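The Skikunlow Club Teaches a Robot to Pick Up After Lunch

By Nisha Garg

The room behind the Quintana branch library has 60 chairs in it, stacked along the back wall, and on Saturday mornings the robot club takes down only as many as it needs. Most of the members stand anyway. The arm is bolted to a bench near the windows, and everyone wants to see what its fingers are doing.

The club is called Skikunlow. The founding members made up the name by each writing a syllable on a slip of paper and drawing three of them from a bag. It has stuck through four school years. Members are between 14 and 18 and come from three high schools and a handful of home-school families. They pay no dues. They do sign a sheet agreeing to sweep the floor.

For its first three years Skikunlow built wheeled robots and entered them in regional matches, the kind where two machines push foam blocks across a taped field. The club did fairly well at it. Then most of the drivers graduated in the same spring, and the members who were left voted on whether to rebuild the drive team or try something else. Something else won by two votes.

What they picked was the Poklow Challenge, a sorting contest for school and community teams. Each team gets one robot arm and one table. On the table is the leftover mess from a meal: cups, lids, trays, napkins, bags. The arm has to pick up every piece and put it in the correct bin. Teams don't know ahead of time how the pieces will be laid out, and no one may touch the controls once the round starts. A perfect round is worth 1125 points. The best score posted by a first-year team last season was 700.

I coach the club with two other parents, and my own background is in warehouse scheduling, so I came in knowing very little about grippers. I can say now that cups are easier than they look, lids are harder, and molded pulp is the piece that the members talk about in the car on the way home.

Pulp trays are the gray or tan carriers that coffee shops hand out. They weigh almost nothing. No two edges are quite the same thickness, and the shape changes every time one gets squeezed. A person picks one up without thinking about where to grab. The arm has to be given some way of choosing, and the first one the club wrote was bad. It looked for the middle of the object and closed the fingers there. On a cup lying on its side that works well enough. On a tray, the middle is a wide shallow dip with nothing to hold, and the fingers came down and closed on air or scraped the bottom.

In September the members spent four sessions on nothing but trays. They started a paper log, kept in a green binder, with a line for every try: where the fingers went, how far they closed, what the tray did. The log is not tidy. Some entries are a single word. One page has a drawing of a tray with arrows all over it and the note "NOT the bumps." But by the end of the month the binder showed that grips on the rim held far more often than grips anywhere else, and that was enough to start over with.

The second version of the program looks for a raised edge, picks the stretch of it closest to the arm, and lines up the fingers so that one goes on each side. The members call it Memby, after a cat belonging to the student who wrote most of it. Memby is 55 lines long, not counting the comments, and it is taped up on the wall in large type. When someone wants to change a line they have to write the change on the printout first and get two other members to initial it. This rule came in after a week when three people fixed the same problem in three different ways and the arm would not start at all.

The members also disagree about speed. The contest round has a time limit, and a slow grip on every tray uses up a lot of it. One group wants the fingers to close in a single quick move. The other wants them to close partway, stop, and close again. Both sides have run their version many times, and both have pages in the binder they like to point to. As of this month the arm uses the slow close on pulp and the fast close on everything else, which neither group is happy with.

Then there is the matter of damaged pieces. The contest rules say that items on the table may be bent, crushed or torn, so the club stopped practicing with clean ones. They collect used trays and cups from home and let them dry on a rack in the hallway. A tray with holes in it is a different object from a new one. It sags in other places. The camera may read the edge of a hole as a rim, and early on Memby sent the fingers toward a rip in the floor of a tray more than once. The fix was to ignore any edge that has pulp on every side of it. It took one line in the program and most of a morning to agree on.

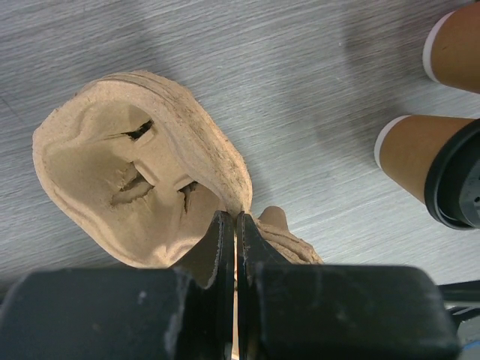 Photo: Skikunlow Robot Club

A torn tray with a couple of paper cups lying nearby is now a standard setup at practice. The fingers are meant to take the tray by its near rim, even with a tear close by, and leave the cups for later. Loose bits of pulp still cause trouble. The rules count a broken-off piece as its own item, so a scrap that ends up beside the gripper has to be gone back for.

Cups with lids on are the next job on the list. A cup and a lid go in different bins at Poklow, which means a lidded cup can't be dropped in either one without losing points. With one arm and two fingers, taking a lid off is hard. One idea is to wedge the cup against the side of a bin and pull. Another is to leave every lidded cup for last and take the partial score. The club worked out that the partial score might be enough to get through the first round, and some of the older members are in favor of it. The younger ones want to try the wedge.

A usual Saturday starts at nine with the sweep from the week before, which never gets done the week before. Then someone reads the last page of the binder out loud, and the members split into two groups. One runs the arm. The other sits at the long table with laptops and goes over the recordings. They trade places at ten thirty. Parents bring lunch at noon, and whatever is left on the table after lunch goes into the practice pile, apart from anything with sauce on it.

The club could use more parts. The finger pads wear down and have to be ordered from out of state, and the bench light was bought at a yard sale and flickers. The library lets us have the room at no charge through the end of the school year. After that we will need to ask again. A hardware store in Quintana has given us bins, and a print shop gives us the large paper for the wall.

Students who want to join don't need to know any programming. Two of this year's most regular members started out by sorting cups by size, and one of them now runs the arm on most weekends. New members keep the binder for their first month, which teaches them what has already been tried. They should bring closed-toe shoes and a signed form, which can be picked up at the library's front desk. The back door is open from nine until one.

The first Poklow round is held in the gym at one of the partner schools, and families are welcome to watch from the bleachers. Teams get ten minutes to set up and one practice table. The club has made a packing list for the day, and the green binder is at the top of it, ahead of the arm.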